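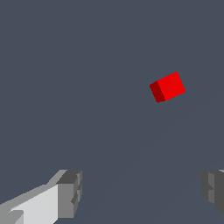

EDUCATION AND TRAINING

Tostberg to extend evening study grants to part-time workers

The Tostberg Education Office will open its evening study grants to part-time workers from September, ending a rule that limited the awards to people in full-time jobs. The change was approved at the office's spring meeting and applies to all courses taught after 5 p.m. at the Ueda Center and its branch on the Zostetti campus.

Under the present rules, an applicant must show a contract of full-time employment that has run for at least a year. The new rules ask only for proof of paid work during the three months before the application. Self-employed residents may submit a tax statement in place of a letter from an employer.

The office received 393 applications in the last grant year. A large share of those turned down failed on working hours alone, according to the annual report, and many of these applicants held more than one part-time position. The report recommended that the hours test be dropped and that awards be decided on the course of study and on household income.

Grants cover tuition and the cost of required books. They do not cover travel or child care, although the office has asked the Ueda Center to look into an evening child care room and to report back in January. The maximum award per person is unchanged.

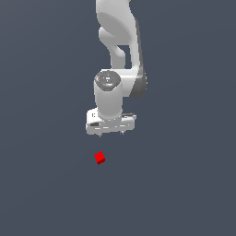 A white robotic arm and a small red cube, computer rendering.

A total of 13 certificate programs will qualify for support in the coming year. They include bookkeeping, dental office administration, food safety, technical drawing and English for the workplace. Two programs, in commercial baking and building inspection, are being added to the list after requests from local employers. A course in travel agency work will be removed once the students now enrolled have finished.

Applications will be made through Fludanura, the online service that residents already use for school registration and library accounts. Paper forms will remain available at the front desk of the Ueda Center and at the public library. Staff at both places can help applicants fill them out, and no appointment is needed. Applicants who use the paper form should allow an extra week for a decision.

The office also plans to change the way grants are paid. At present, students pay tuition in full when they enroll and receive the money back after passing the course. Starting with the September term, the office will pay 50 percent of the tuition directly to the center at enrollment and the remainder at the midpoint of the course. Students who withdraw before the midpoint will not be asked to return the first payment if they give written notice.
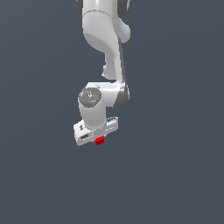
Fatemeh Shirazi told the spring meeting that the payment schedule mattered more to her than the hours rule. She had been accepted for a grant two years ago, she said, and gave up the place when she could not put down the full tuition in advance. She asked that the new schedule also apply to students who are partway through a program, and the office agreed to review such cases one at a time.

Students who already hold a grant for the current term will keep it on the original terms. Those who wish to move to the new payment schedule for their second year may ask to do so in writing before the end of June. Requests will be answered within the month.

The income limits will be published with the application form in May. The office said they will follow the bands used for the town's housing benefit, so that residents who receive that benefit will not have to send in the same papers twice. Grants will continue to be limited to residents of Tostberg and the villages served by its school district.

Classes on the Zostetti campus will move to the north building while the heating system in the main building is replaced. Room numbers will be posted at the entrance and sent to enrolled students before the first session. Parking behind the north building is free after 5 p.m.

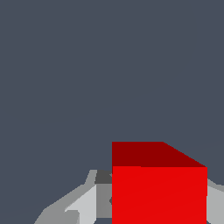

In a written comment submitted before the meeting, one resident asked why short courses of less than eight weeks were still left out, and argued that these were the classes that people with changing shifts were most able to finish. The office replied that the question of short courses would be taken up in the next annual report.

Applications for the September term open in May and close at noon on the last working day of July. Decisions will be sent by mail and through Fludanura in August.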